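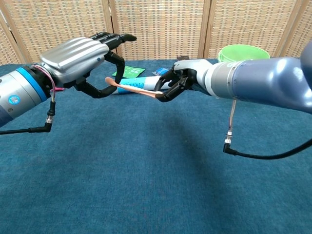 Idora Cold Storage and Packing Center: Frequently Asked Questions

Last updated 19th September

What is the center for?
Growers in the district can bring fruit and vegetables to be sorted, packed and stored before sale. Two processing firms, Gritudetti and Ertürk, have leased units on the same site and buy directly from growers.

Who can use it?
Any grower registered with the district agriculture office. There are 703 on the current list. If you farm leased land, bring a copy of the lease when you register.

What does storage cost?
The state pays half the fee for the first two months. After that you pay the full rate, which is posted at the gate and at block offices.

How many crates can I store?
Up to 199 per grower during harvest season. Farmer groups share a limit of 287 — ask the office before you send a truck.

Do I have to sell to the firms on site?
No. You can take your produce out at any time during working hours, once the storage fee is settled.

Which crops are accepted?
Citrus, apples, kiwi, ginger, potatoes and cabbage. Meat, fish and milk are not accepted.

Is the access road finished?
The road is open to small trucks. The last stretch, from the bridge to the gate, is due to be paved by February. Heavy vehicles should use the north entrance until then.

Are there jobs for local people?
Yes. Openings for packing and loading work are posted at the block office. Apply there in person with proof of address — the center does not take applications at the gate.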